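Grendemside Seed Library: Progress Report, June

The spring season went better than we dared hope! Your grant paid for the new cabinets and the first big seed order, and by the end of May we had lent out 1,622 packets. Our target for the whole year was 1,000, so we are already well past it.

Beans and squash went fastest. The Clendura pole bean, which an older gardener brought in years ago in a jam jar, is now growing in backyards all over Grendemside. We set aside 200 packets of it for the two elementary schools, and both have asked for more — a very nice problem to have.

Germination tests took longer than planned. The older carrot and parsnip seed did poorly, so we pulled it from the drawers and will replace it before fall. The cost fits within the current budget line for stock.

Our branch in Lu opened in April inside the post office. Borrowing there is slower (the hours are short), but people stay and talk, and several have promised to save lettuce seed for us. 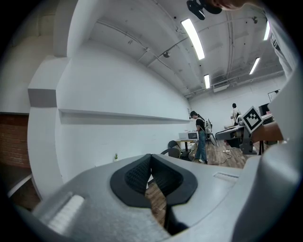
Tostisel
Seed Library Coordinator

Over the summer we will run seed-saving evenings at both sites, starting with tomatoes and peppers. Returned seed is cleaned and labeled in September, and we will send you the return numbers with our next report.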